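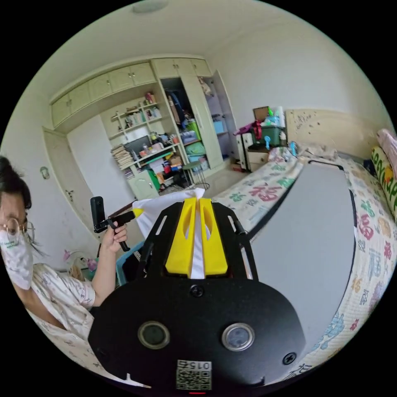 Section 4 – Setting Up the Flutik Practice Snare

Your Nollurent dealer will have told you the Flutik assembles in minutes. Allow an evening the first time, preferably one when the neighbors are out. Before you begin, find a soft cloth or a tissue and keep it within reach for step 2. Sleeves do not count, least of all the sleeves of a band uniform.

1. Open the stand until the legs lock. If the drum leans, the legs have not locked, whatever they sounded like.

2. Wipe the bearing edge of the shell all the way round. Grit under the head will buzz, and the section leader will blame the player.

3. Seat the head, then the hoop. Finger-tighten all the tension rods before you pick up the key.

4. Turn each rod a half turn, working across the drum in a star pattern. Going around in a circle is quicker and gives you a drum with two opinions about its pitch.

5. Clip the Luretti trigger to the hoop with the cable pointing away from the player.

6. Switch on the module and set sensitivity to 83. Younger players tend to want 100 – see Caution.

7. Play quietly for a minute, then retune. New heads stretch.

Note: The Shirazi carrier fits this drum, but only with the long hooks. The short hooks fit something else in our catalog, and we are still looking into what.

Caution: At 100 the trigger will respond to footsteps, doors and the bass drums next door. Do not march with the module plugged into the wall.

Leave new heads to settle for 24 hours before a performance. Replace them after roughly 1000 hours of play, or sooner if the dent in the middle holds water.

Related sections
Section 3 – What Should Be in the Box
Section 5 – Fitting the Shirazi Carrier
Section 6 – Module Menus
Section 9 – Rattles, Buzzes and Hums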